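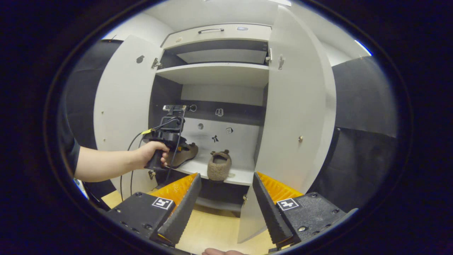 The white cabinet with both doors open: brown slip-on on the left, beige slipper on the right, upper shelf empty.

Plitatlow Shoe Cabinet Set

README, November 2025

Contents

This folder covers the putting away and taking out of shoes in small household cabinets. It is one part of the Plitatlow collection, which deals with ordinary storage at home: shoes, coats, bags and the bits that end up near a front door. The shoe part has 920 clips in 41 sessions. Each session stays with one cabinet and one small group of shoes.

Read this file before using the labels. The coat and bag folders have their own READMEs and the rules there are a little different, mostly over what counts as folded.

Cabinets

There are 8 cabinets in the set. Most are plain white or grey pieces of the sort sold for hallways and offices. The white one with a drawer on top is listed as cabinet W. Its drawer front is light grey, with a slim metal bar handle and a small round lock to the right of it. The drawer is not used in any shoe session and should be left out of the open/closed labels, which are for the doors only.

Cabinet W has an upper shelf and a lower compartment. Shoes go in the lower compartment unless the session sheet says otherwise. On the back panel there is a small black bow-shaped sticker with a small square tag to the right of it. Leave both in place if you are working with the cabinet itself. They are handy for telling W apart from the other white cabinet, which has a bare back.

Shoes

The shoes are everyday ones, worn and clean. The list was put together by Birutė Kazlauskienė and is kept in shoes.txt. Names in that file are short and go by colour first, then type:

brown slip-on (dark brown, suede-like)
beige slipper (fuzzy, closed rounded toe)
grey canvas lace-up
black rubber clog
child's blue trainer

Shoes are listed singly. Odd shoes are stored together in many sessions, so do not assume that two shoes on a shelf make a pair. The field "pair" is yes only when left and right of the same shoe are both in the cabinet.

Labels

Every clip has one line in labels.txt with the following fields.

cabinet - letter of the cabinet
doors - open, closed or one open
shelf - upper, lower or floor
shoe - name as in shoes.txt
rest - upright, tilted, on side or upside down
pair - yes or no

"Rest" gave the most trouble. A shoe is upright when the whole sole is on the board. It is tilted when part of the sole is lifted, however slightly, and the shoe leans on something or is being handled. The slipper with its sole flat and its opening facing up and back is upright. The slip-on with its toe pointing up is tilted. If you cannot see the sole, go by the opening, and if the opening is hidden as well, write unclear.

Dalia Mockus and Mārtiņš Sakalauskas did the labelling. They worked through 20 sessions each and did the last one together to settle the wording above.

Known problems

The lower compartments are darker than the shelves above them, and dark shoes can be hard to make out towards the back. The black clog is the worst for this.

In the February sessions the canvas lace-up was entered as "grey trainer". This has been put right in labels.txt but the old name is still in some of the session sheets.

Cabinet D lost a shelf peg part of the way through. Its upper shelf slopes down to the left in the later sessions, and shoes on it slide. We kept these clips - they are marked "slope" in the notes column.

Changes

The second release adds cabinet W and the beige slipper. The field "side" has been dropped, as it repeated what was already in "shelf" for the narrow cabinets.

Contact

Questions about the labels go to Dalia Mockus. For the cabinets and session sheets, ask Ivars Petrauskas at Codonport. Please give the session number and the cabinet letter when you report a mistake.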